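Section 3. Running a Pick Task in the Practice World

Before you begin

This section assumes you have finished the install in Section 2 and that the Nesora arm moves when you drag the joint sliders. If the sliders do nothing, go back. Nothing below will work until they do.

The practice world is the simulator supplied with the arm software. It lets you try a chore on the screen before you let the real arm near your kitchen counter or packing bench. Use it for that. Do not use it as proof that the chore can be done. The product page says Nesora is "ready for the home." After a good deal of time with it, the author of this guide would say it is ready for some of the home, on some mornings, with a person standing next to it.

3.1 Load the task

1. Open Anda, the control program, and choose Practice from the top menu.

2. Pick a task from the list. Start with Single Block. Leave the clutter tasks alone until Single Block runs clean.

3. Set Grip Force to 2. The default is higher and will hide mistakes, as a hard squeeze in the simulator holds on to things that a real gripper would crush or shoot across the room.

4. Set Trials to 100. Fewer than that tells you very little.

5. Press Run and let it finish. Do not watch the first few trials and go to lunch happy.

Note: If the arm freezes with the gripper half open, press Reset World, then Home. Pressing Home first sends the arm through the table. No harm done on the screen, but it is a bad habit to carry over to the real thing.

3.2 Move to a clutter task

Clutter tasks are closer to what people want a machine for: clearing a sink, sorting a bin, emptying a bag of groceries. They are also where the scores drop.

6. Choose Clutter, then a scene. Leave Shuffle Objects on. With it off, every trial starts from the same layout and the arm may do no more than repeat one lucky path.

7. Zoom the wrist view in until both fingers are visible.

8. Pause before the fingers close and look at what lies between them.
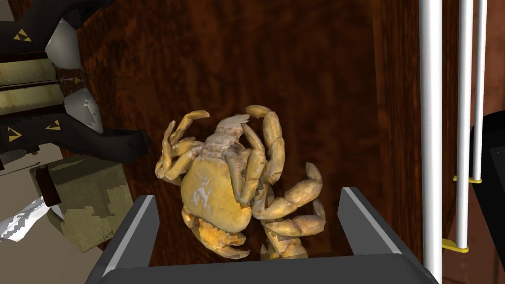
Picking one thing out of a pile is the part of housework that the sales material skips over. A block has flat sides and sits still. Two crabs heaped together, one overlapping the other and legs going in every direction, give the fingers hardly anything square to press on, and the program has to settle which leg belongs to which animal before it can plan a lift. A person at a fish counter does this while talking to a customer. Count a trial like this as a success only if one crab comes up and the other stays down. Anda will count it as a success if anything leaves the table, so change the rule yourself under Scoring, Strict.

9. Turn on Strict scoring and run the scene again with the same number of trials.

10. Write down both scores. On our setup the loose rule gave 84 and the strict rule gave a number we were less pleased with. Yours will differ with the scene and the software version.

Caution: Do not copy a grip setting from the practice world to the real arm. Simulated shells do not crack. Begin at the lowest setting on the real arm and work up.

3.3 Read the results

The results page shows a large green or red circle. Ignore it. Open Failures and play back at least 3 of them at half speed. Look for these:

Fingers close on two objects at once. The planner has merged them. Lower Merge Distance and rerun.

Fingers touch a neighbor on the way in. Raise the approach height. If the scene is crowded on both sides, this may only trade one failure for another.

Object lifts, then slips. Often friction. The Prindura pads are modeled with more grip than ours have ever shown, so lower Pad Friction until the simulator starts to look a little pessimistic.

3.4 Before going to the real arm

11. Save the task under a new name. Anda overwrites without asking.

12. Export to the Rostami controller and wait for the second beep. The first only means the file was received.

13. Clear the bench of glass, knives and anything you would miss.

14. Run at quarter speed with one hand on the stop button — all the way through, including the return to Home.

If the chore takes longer to set up than to do by hand, which has been our experience with most clutter tasks, do it by hand and try again after the next update. Settings that survive an update are listed in Section 4.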